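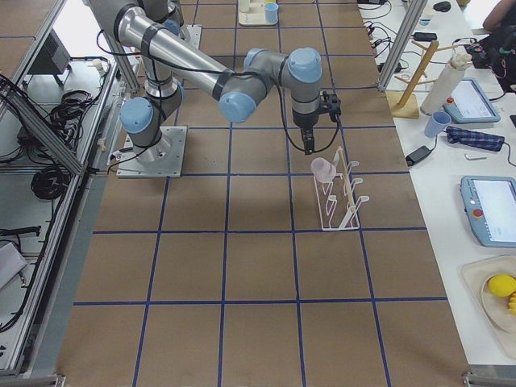

Getting a hired arm to stack your dish rack: tips from the Cilham workshop

Pimus now hires out its bench arm by the week, with a two-finger gripper and a set of stored kitchen routines under the name Wolde. Lech Pawlak and I had one for 60 days, mostly on cups and racks. The notes below should save you some time if you are thinking of taking one.

Cover the table first. Brown paper is cheap and takes tape well. Mark a grid on it with dark blue tape and write down which square each corner of the rack sits in. If the rack gets knocked you can put it back without teaching the routine again.

Use a rack you already own, but check the wire. Thin bent wire moves when the gripper leans on it. Ours slid on bare paper until we put a strip of shelf liner under the feet.

Start with plastic cups. Light ones tip over easily, so set the grip force low and go up one step at a time. Clear and pale cups are harder to line up by eye - look along the table from the side before you save the position.

Teach the release point slightly high. The Wolde default lets go too late and drags the cup along the wire. We raised ours by 4 mm and left it there.

Route the cable before you teach anything. Move the arm by hand through the whole job and watch for the cable catching on the rack. Tie it with slack at each joint.

Keep the pendant within reach, with the red button facing you. Don't stack cloths, chargers or spare cups in front of it. We were bad at this.

Mugs with handles are a different job. Obsa Lemma tried the mug tree routine and got it working with one mug, but a second mug of a different shape needed new points for every peg. If you mostly own odd mugs, leave them out.

Wipe the gripper pads at the end of the day. Washing-up liquid leaves a film and the cups start to slip.

On cost: the hire was £333 a week, and Flondum quoted us £763 for a similar arm with delivery and a morning's training included. Pimus leaves you to bolt the plate down yourself, so check your table top is thick enough. The printed guide is thin on fault codes, but the phone line picked up each time we rang.

Spare gripper pads are extra from both firms. Order two pairs with the arm.

Updated October 22, 2025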